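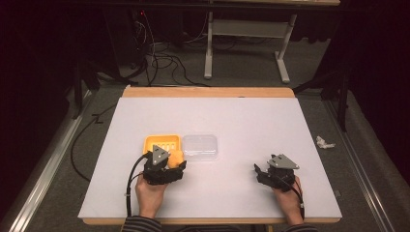

黄色いトレーと透明の箱、並べたところ。玉はトレーの手前の角。

金曜。もう眠い。でも書かないと忘れるので書く。箇条書きみたいになると思う。

朝、6時前に目が覚めた。暑くて、ではなくて、隣のゴミ箱を引きずる音。8月なのに朝は冷える。毛布を一枚足すか迷って、迷っているうちに目覚ましが鳴った。紅茶。パンの耳だけ残っていたので焼いて食べた。バターなし。買うのを忘れている、三日連続で。

338番のバス、今日は時間どおり。いちばん前の席が空いていて座れた。途中で羊を積んだトラックの後ろについて、坂のところでずっとのろのろ。隣の人がため息ばかりつくので、こっちまで焦る。Drultolauの停留所で降りて、坂を上がって、鍵を受けとって、着いたら9時を少し過ぎていた。メイリオンさんがもう机を拭いていた。早い。

今日はとにかく机の上の話。

木の机にあの白い板をのせると、机のふちが奥と手前にちょっとだけ見える。あれが好き。木のオレンジっぽい茶色と白。写真にもちゃんと出ていてうれしい。板なしだと木目がうるさくて、小さいものを置くとすぐ見失う。前にボタンをやったとき、茶色いのを何度も見逃して、デリスさんに「そこにあるじゃない」と言われ続けた。白の上だと全部見える。見えすぎて埃まで気になる。

黄色いトレーは浅い。思たより浅い。縁はちゃんと立っているけど、内側に細かい畝というか溝というか、あれがあるので、平たいものを入れると微妙に斜めになる。カードは駄目。クリップはまあまあ。何用のトレーなのか結局わからない。メイリオンさんは筆だと言うし、デリスさんはお菓子の型の仲間だと言う。どっちでもいい。洗うときに溝に爪楊枝がいる。

透明の箱のほうは蓋つきで、大きさがトレーとだいたい同じ。だから横にぴったりつけて置ける。これが気持ちいい。ただ白い板の上に透明の箱を置くと、ほんとに輪郭しか見えない。朝、自分で置いておいて、そこに書類をのせようとした。ばか。

蓋にラベルを貼る案、ネリスさんは反対。透明の意味がなくなるから。わたしは賛成だったけど、言われてみるとそうかも。側面に小さく貼るのはどうか、と言ったら「小さく、なら」とのこと。小さくってどのくらい。来週また聞く。

玉。オレンジに近い黄色のあれ。トレーの黄色と似ているのに、並ぶと玉のほうが赤い。写真で見ても赤い。単品で見ているときは「黄色いボール」とメモに書いていて、後で直した。「橙黄」。漢字で書くと急に薬っぽい。メモの表記をそろえるのが一番めんどくさい。黄、きいろ、黄色、イエロー、全部ある。全部わたしの字。

決めたこと（忘れる前に）
・玉はトレー側。箱には入れない
・透明の箱は紙もの、封筒、切手
・板の右半分は何も置かない。作業の場所として空けておく
・終わったら板は立てて壁ぎわ
・爪楊枝は自分で補充

右半分を空ける、は前から言っているのに、いつも昼までに埋まる。マグカップ、誰かの眼鏡、誰かのレシート。今日はわりと守れた。白いところが広いと、頭もちょっと広い感じがする。気のせいかもしれいないけど。

昼。サンドイッチ、卵。ネリスさんがトマトをくれた。庭の。小さくて皮が固くて、でも甘い。塩がないと言ったら鞄から塩が出てきた。袋入りの、お店でもらうやつ。助かる。外のベンチで食べようとしたら風が強くて包み紙が飛んで、追いかけて、戻って、結局中で食べた。

昼のあと、オビンナさんから電話。棚の話。注文した棚板が届いたけど、奥行きが違うらしい。730ミリ幅は合っている、奥行きが違う。返品の送料がどっち持ちかで30分。なんで30分もかかるのか。Trustanceの窓口がずっと保留音で、同じ曲の同じところで切れて、また最初から。あの曲もう覚えた。夕方まだ鼻歌で出てきて腹が立った。送料は向こう持ちになった。よかった。でも棚は来週のどこか。どこか、って何。

だから今週の棚はなし。トレーも箱も床の段ボールに戻すしかない。段ボールはPalと横に印刷してあるやつで、底が弱い。ガムテープで補強した。十字に貼って、あと角も。テープがなくなった。買うものに追加。 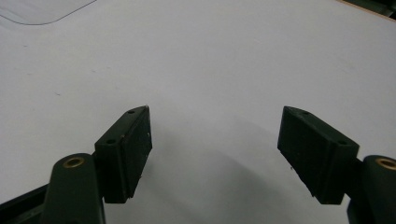
棚に塗る色、まだ決まらない。Plumivaの色見本を持って帰って、台所の壁に貼って、朝見て、夜見て、見るたびに違う。第一候補はただの白。第二候補が名前だけやたら長い灰色がかった白。デリスさんは「白は白でしょう」と言うけど白は白じゃない、と思う、少なくとも台所では。エサムさんは前に自分の家の廊下を塗って、乾いたら病院みたいになったと言っていたので、真っ白は怖い。光沢のあるのも怖い。で、写真を見返していて、机の板の面、これでいいじゃないかと思った。つやがなくて、灰色っぽい白で、ほんの少し藤色に寄っていて、手前の真ん中あたりは灰色が濃い。同じ板なのに場所で違う。これを見ると、見本の小さい四角で悩んでいるのがあほらしくなる。でも悩む。第二候補に傾いている。傾いているだけ。日曜までに、いや決めない、曜日を書くと守れないから書かない。とにかく次に店に行くまでに。缶は小さいほう、11ポンド。大きいのを買って余らせたのが物置にもうある。緑。なんで緑を買ったのか。

塗る前にやすりがけが要る。これも誰がやるか決まっていない。わたしか。わたしだろうな。去年の手すりのときは粉で喉をやられたのでマスクを買う。買うものがまた増えた。

3時ごろお茶。エサムさんが焼いてきたごま入りの菓子。ぽろぽろこぼれる。おいしいけど、机のそばで食べてはいけない種類のおいしさ。全員で流しの横に立って食べた。立って食べると話が短くて済む。エサムさんの妹さんが引っ越すらしい。海の近く。うらやましい。湿気がひどいらしい。じゃあいいか。

レシピを聞いたけど、分量が全部「このくらい」で手の形で教えてくれるので書けない。手のひらのくぼみ一つぶんのごま。わたしの手とエサムさんの手ではだいぶ違う。カップで量ってきてと頼んだ。笑っていたから量らないと思う。

そのあと片づけ。板を拭く布はかわいたのを先、濡らしたのをあと。逆にやると埃が筋になる。前に逆にやった。拭いたあと窓のほうに傾けて見ると筋が見える。メイリオンさんは傾けないで済ませる。わたしは傾ける。性格。洗剤はつけない。つけると乾いたあと手触りがちがう。なんか、きゅっとする。

引き出しの中も少し。少しのつもりが、電池、切れた輪ゴム、鉛筆の短いの、どこの鍵かわからない鍵。鍵は捨てられない。捨てた翌日に要るやつ。封筒に入れて「鍵（不明）」と書いた。封筒の束の中に同じ「鍵（不明）」がもう一つあった。わたしの字。いつのだ。

切手は透明の箱に入れた。封筒と一緒にしたら下にもぐったので、切手は別の小袋に入れてから。これも決めたことに足しておく。小袋は台所のを使った。なので台所の小袋も買う。

買うもの
バター
ガムテープ
マスク
小袋
爪楊枝
ペンキ（色未定）
バター（二回書いた、それくらい忘れる）

帰り。バスまで間があったので、坂の下の店で牛乳だけ買った。バターは忘れた。書いていて今気づいた。うそでしょ。戻る元気なし。

バス停でデリスさんに会って、一緒に待った。膝の調子がよくないとのこと。階段のあるところに荷物を置くのをやめよう、という話になる。段ボールを二階に置いていたのはわたしで、ちょっと反省。月曜に下ろす、あ、また曜日を書いてしまった。来週下ろす。階段の下の三角のところが空いているはず。掃除機をどければ。掃除機はどこへ行く。考えない。

デリスさんが、あの黄色いトレー、昔の台所に似たのがあった気がすると言い出した。もっと薄い黄色で、溝がもっと太くて、たぶんスプーン用。それはもう別のものでは、と思ったけど言わなかった。楽しそうだったので。子供のころ、それを裏返して太鼓にして怒られた話。バスが来て途中で終わった。続きは今度。

夜。洗濯物をとりこむのを忘れて少し湿っている。部屋に干しなおし。椅子の背に靴下。ごはんは冷凍のうどん、卵落として、ねぎなし。テレビはつけたけど見ていない。

母からメッセージ。荷物に何を入れるか、と。海苔と、すりごま、あと薄い布巾。布巾は絶対。こっちの布巾は分厚くて板を拭くと毛が残る。母は「布巾なんかそっちでも売ってるでしょう」と毎回言う。毎回説明する。ついでに白い布巾じゃなくて色つきにしてもらう。白い板に白い布だと、置きっぱなしにして気づかない。

色見本、今もう一回見た。電球の下だと第一候補が黄ばんで見える。第二候補はただの灰色。昼に見ないと駄目。テープがないから壁からすぐ落ちる。落ちたのを踏んだ。角が折れた。

オビンナさんにメール返すの忘れてる。棚の奥行きの数字、こっちで測ったやつを送ると言ったのに、測ったメモがたぶん鞄の内ポケット。明日の朝いちばんに送る。本当に。メモがなかったら測りなおし。

足が痛い。靴も見直したい。お湯をためる時間はないのでシャワーだけ。牛乳は冷蔵庫に入れた、と思う。見てくる。

入ってなかった。入れた。寝る。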